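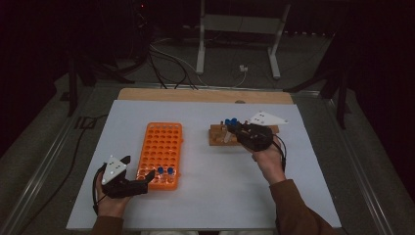
1/
Vial handling is the chore I get asked about most, so a thread on where it stands. The job is moving small blue-capped vials between an orange plastic rack and a little wooden holder. Two vials in each at this point.

2/
A person does this without thinking. Pick, lift, shift sideways, lower, let go. For a machine the lift and the sideways move are close to solved. The last half inch going down is where the errors pile up.

3/
Our spring numbers at Trolden, with a trained policy running on two arms: 500 transfers attempted, 80 needed a person to step in. Most of those were at insertion. The vial touched the rim of the hole, tilted, and the arm kept pushing.

4/
Demonstrations are done with hand-held grippers, one per hand, with a dotted marker plate on top of each. The operator gets two fingers per side and has to live with it. Skilled people get slow and clumsy for the first 200 or so, then settle down.

5/
Archana Joshi asked why we don't just build a fixture. For one rack and one vial size, do that. A fixed gantry will beat any learned policy on speed and cost. The case for learning starts when the rack changes every week.

6/
Rack placement matters more than I expected. Turn the rack a few degrees and success holds. Swap plastic for wood and it drops, even with the same vials. We have not separated the effect of color from the effect of hole depth.

7/
Household version of the same problem: spice jars into a drawer insert, batteries into a charger, toothbrush into a cup. The cup is easy. The charger is not, as it wants force along one axis and give along the other.

8/
Kamlesh Khurana is rerunning insertion with 300 more demonstrations, all of them starting from a tilted vial. My guess is that it helps with recovery and does nothing for cycle time.

9/
So, can a machine do this chore yet? On a bench, with somebody nearby, yes. Overnight in a locked room, I would not sign off on it. Next thread will cover caps, on and off.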